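Nettoyer et désinfecter les jouets d'occasion : ma méthode, matière par matière

Publié par Simin Bahrami dans Maison & récup'

Chaque année, quand arrive la saison des vide-greniers, je reviens à la maison avec un carton plein de petites merveilles : une dînette dépareillée, deux ou trois puzzles, une poupée qui a visiblement beaucoup vécu. Et chaque année vous êtes nombreuses et nombreux à m'écrire pour me demander comment je m'y prends avant de laisser tout cela entre les mains des petits. J'ai donc repris mes notes, je les ai complétées, et voilà la méthode entière, avec les erreurs que j'ai commises en route (et il y en a eu quelques-unes, croyez-moi !).

Ce qu'il vous faut

Une grande bassine, du savon de Marseille liquide ou un liquide vaisselle sans parfum, du vinaigre blanc, du bicarbonate de soude, une vieille brosse à dents souple, des cotons-tiges, et surtout beaucoup de linges propres. Pour les peluches, ajoutez un filet de lavage. Je travaille avec une bassine Cistwood que j'ai depuis une éternité, mais n'importe quelle cuvette assez large fera l'affaire.

Étape 1 : trier avant de mouiller quoi que ce soit

C'est l'étape que l'on a envie de sauter, et je vous supplie de ne pas le faire. Étalez tout le contenu du carton sur une table et formez des tas par matière : plastique, bois, tissu, métal, papier et carton. Mettez à part tout ce qui contient des piles ou un mécanisme sonore. J'ai noyé un jour une petite boîte à musique qui avait traversé trois générations, et j'en suis encore fâchée contre moi-même.

Profitez-en pour regarder l'état de chaque pièce. Un plastique fendu, un œil de poupée qui bouge, une peinture qui s'écaille : cela part au rebut ou à l'atelier de réparation, mais pas dans le coffre à jouets. Méfiez-vous aussi des peintures très anciennes, qui peuvent contenir du plomb. Dans le doute, je garde l'objet sur une étagère, en hauteur, pour le plaisir des yeux.

Étape 2 : le plastique

Remplissez la bassine d'eau bien tiède, ajoutez une cuillerée de savon et laissez tremper une vingtaine de minutes. Pas plus chaud que ce que votre main supporte – certains plastiques souples se déforment très vite et ne reprennent jamais leur forme. Frottez ensuite à la brosse à dents, en insistant sur les rebords, les charnières et le creux des poignées, car c'est là que la saleté aime se loger.

Pour les taches tenaces, mélangez du bicarbonate avec un peu d'eau jusqu'à obtenir une pâte épaisse, appliquez du bout du doigt, patientez cinq minutes et rincez. Le feutre, lui, cède souvent à un coton imbibé d'alcool ménager, mais faites toujours un essai dans un coin discret : j'ai effacé le sourire d'un petit bonhomme en même temps que le gribouillage qu'il avait sur le front.

Une fois les jouets rincés, posez-les sur un linge propre, en les espaçant, et retournez-les de temps à autre. Les pièces creuses retiennent l'eau bien plus longtemps qu'on ne l'imagine.

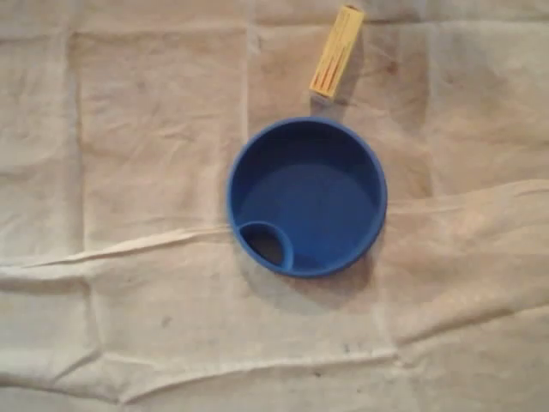

Petite casserole de dînette en plastique bleu, à manche jaune, sur un linge beige.

Pour les jouets de bain percés d'un petit trou, pressez-les fort sous l'eau, puis à l'air libre, plusieurs fois de suite. S'il en sort des particules noires, ce sont probablement des moisissures, et je ne m'acharne pas : poubelle.

Étape 3 : le bois

Le bois n'aime ni le trempage ni le lave-vaisselle. Passez un chiffon humide et bien essoré, à peine savonneux, puis un second chiffon à l'eau claire, et essuyez tout de suite. Laissez finir de sécher à l'ombre, loin du radiateur, sans quoi les cubes risquent de se fendre. Si le bois brut paraît terne, une goutte d'huile de lin alimentaire lui redonne bonne mine. Pensez à étaler vos chiffons gras bien à plat dehors avant de les jeter, car roulés en boule ils peuvent s'échauffer et prendre feu.

Étape 4 : les peluches et les habits de poupée

Lisez l'étiquette s'il en reste une. La plupart des peluches supportent un cycle délicat à 30 degrés, enfermées dans leur filet, avec très peu de lessive et un essorage doux. Celles qui ont un cœur en mousse ou une voix se nettoient en surface, avec la mousse du savon et une éponge presque sèche. Contre les acariens, glissez-les au congélateur dans un sac fermé pendant 48 heures, puis lavez-les ou brossez-les bien.

Étape 5 : désinfecter, oui, mais sans excès

Un bon lavage au savon suffit dans la grande majorité des cas. Le vinaigre blanc enlève le calcaire et les odeurs, mais ce n'est pas un vrai désinfectant, et il ne faut jamais le mélanger à la javel, les vapeurs sont dangereuses ! Après une gastro ou pour un tout-petit qui porte tout à la bouche, j'emploie un produit adapté au contact alimentaire, en respectant le temps de pose indiqué, et je rince abondamment.

Étape 6 : ranger

Attendez que tout soit parfaitement sec, et comptez large : je laisse passer une nuit entière. Je range ensuite par famille dans des sacs en coton, avec une petite étiquette cousue. En septembre, je ressors le tout pour un nouveau coup de chiffon avant les longs mois passés à jouer à l'intérieur.

Si vous avez une astuce pour décoller les vieux autocollants sans abîmer la peinture, écrivez-la-moi en commentaire, je cherche encore la bonne !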